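Learning from Demonstration, Lab Section
Handout 4: Showing the robot how (by hand, by wire, and by holding its hand for it)
Instructor: Severyn Vakulenko

Bring this to lab. It replaces the December version, which had the wrong room and a paragraph on gloves that I would like everyone to forget.

1. What you are doing when you demonstrate

So far the course has treated a demonstration as a sequence of observations and actions, handed down from somewhere. In lab you find out where somewhere is. It's a person standing at a table with sore thumbs.

The learner gets pairs: what was sensed, and what was done about it. It gets no intentions. If you paused over an object because you were choosing a grasp, the pause goes in the data. If you paused because your roommate texted you, that pause goes in too, and it looks the same. Much of this handout is about keeping the second kind out.

There are three usual ways to get demonstrations, and you'll try all of them before the final project.

Kinesthetic teaching. You take hold of the arm, put it in gravity compensation, and push it through the task. The joint angles are guaranteed reachable, given that the arm was just there. The drawback is that you are standing in the workspace with both hands on the robot, so the overhead camera collects a fine record of your sleeves. It's also hard to do two-armed work this way unless you have four arms or a patient lab partner.

Teleoperation. You move a leader device and the follower arm copies it. Your hands are out of the picture, and the actions recorded are the commands the robot received, which is exactly what a policy has to produce. You pay for this in feel. Most leader devices tell you nothing about contact, and you'll press too hard for the first hour. Our follower, the Kravchuk arm by the window, will let you do it. The latency on our setup is 90 milliseconds on a good day. You stop noticing it after a while, and the data never does.

Hand-held grippers. You carry the gripper itself, with a camera mounted on it, and do the task directly. There's no arm in the loop at collection time, so you can work at any table you can get permission to use. You get some feel back through the linkage. The cost shows up later: the arm has to reproduce the gripper's path, and your shoulder has opinions about what is reachable that the arm doesn't share.

2. Choosing a task

Students tend to propose making breakfast. Please propose picking up one thing and putting it in one place. You'll find that this is plenty.

A good first task has a start state you can reset in a few seconds, an end state that two people would agree on without discussion, and at least one moment where being off by a finger's width matters. Thin objects lying on a flat surface are excellent for the last part and mildly humiliating. A mug forgives you. A chopstick gives you its own diameter to work with, and it rolls.

Thin objects also bring up where to grasp. Take one by the thick end and you have a long lever in your fingers, and any small error in wrist angle is a large error at the tip. Take it by the middle and the tip behaves, but the fingers may now be in the way of whatever opening it has to go into. Either is fine. Switching between them from episode to episode without deciding to is how you teach a policy to aim for the average, and the average of two good grasps is often a bad one.
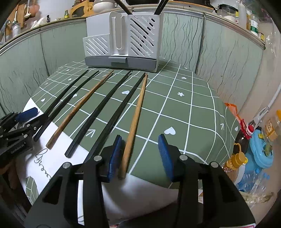

3. Collection procedure with two hand-held grippers

3.1 Before you pick anything up

Wipe the lens. Check free space on the recorder. Start Fitus (the logging program; icon on the desktop, looks like a sad fish) and wait for both gripper streams to show green. If one is yellow, unplug it and plug it back in. If it's still yellow, come and get me, and I'll unplug it and plug it back in with more authority.

Open and close each gripper fully, twice. This sets the range of the width signal. Skip it and every grasp in the session will be recorded as some fraction of an unknown number.

3.2 Assign the hands

Decide which hand acts first and what the other one does meanwhile. "Meanwhile" is where two-handed data goes bad. An idle hand drifts, hovers, wanders into the active hand's view and leaves again, and the learner dutifully tries to explain all of it. Give the idle hand a parking position and return to it.

3.3 The approach

Come in with the jaws open, wider than the object by a clear margin, and get the object between the pads before you start to close. Closing on the way in looks efficient and knocks things sideways. For something long and thin, turn the wrist so the pads meet across it. Align, lower, close. Once you have practiced, these can blend together, but they should still happen in that order.

Watch the neighbors. When several objects lie near each other, an open finger needs somewhere to go on both sides of the one you want. In a fan arrangement like the one before this section, the handles are easier to separate where the spread is wider, but you still have to notice which stick is passing behind your fingertip.

3.4 The transfer

Lift before you travel. Dragging is a perfectly respectable strategy, and if you want to demonstrate dragging, demonstrate it every time.

Keep the speed boring. Our recorder is happy up to a normal human pace. Past that the wrist camera smears, pose tracking loses its place, and you get an episode in which the gripper teleports to the ceiling. Fast demonstrations are also unkind to the arm that has to repeat them.

3.5 The release

Open, wait a beat, then retreat along the line you came in on. People forget the retreat. Their episodes end at the instant the fingers open, and the resulting policy lets go of the object and then stands there, having completed its education.

3.6 Reset

Put the objects back differently. I mean it about differently. Left alone, people restore the same layout with great care, and by the end of the hour they have collected one demonstration many times. Change the spacing and the angles, swap the order, shift the target a little. Leave the background clutter alone or change it on purpose, and write down which.

4. How much is enough

Each pair collects 66 episodes for Lab 4. Last year's class pooled theirs and after cleaning had 935, which trained a decent policy for one object and a hopeful one for the rest.

Expect to throw out about 12 of yours. Discard an episode if tracking was lost, if something outside the task touched the table, or if you said "wait" out loud. Keep an episode if you missed the grasp, backed off, and got it on a second try. Those are the recoveries, and your policy will need them far sooner than you'd like. A dataset of flawless runs produces a robot that has never seen its own mistakes and doesn't recognize one when it arrives.

Don't stage failures, though. Staged misses look staged. You'll hit your natural quota without effort.

5. Labels

Fitus asks for a text instruction with each episode. Write what was done, in plain words, with the object named: "put the tan chopstick in the holder." Past entries I have had to remove include "same," "same again," "chopstick (bad one)," and a short poem.

If your instruction names a color, there had better be only one object of that color, or the label doesn't pick anything out. "Pick up the black one" on a table with several black ones is a fine topic for Week 9, when we get to ambiguity. For now, say which: leftmost, nearest the holder, and so on. Left and right are from the operator's side of the table.

6. Replay

After collection, export to Sitimis and run the reachability check before you go near the arm. It marks each time step green or red. A few red steps at the edges usually mean you stood too far to the left. Red all the way through means the base frame is set to last term's table, so fix that in the Irier config file and run it again.

Then replay one episode open loop with no objects out and a hand on the stop button. Somebody else's hand, if yours is holding the coffee you aren't supposed to have in there.

7. What to turn in

The cleaned episode folder, with the discards in a subfolder and a one-line reason for each.
A page on your reset scheme: what you varied, what you held fixed, and what turned out to vary anyway.
A plot of gripper width against time for three episodes, with approach, grasp, transfer, release and retreat marked by hand.
One paragraph on what the idle hand was doing.

8. Reading questions to think about before section

Suppose two operators use different grasps, each consistently. Is the pooled dataset better or worse than either half? What would you need to know about the model to answer?

Teleoperation records commands and hand-held collection records motion. Where do those come apart, and which would you trust during contact?

Charge the grippers when you leave. Both of them.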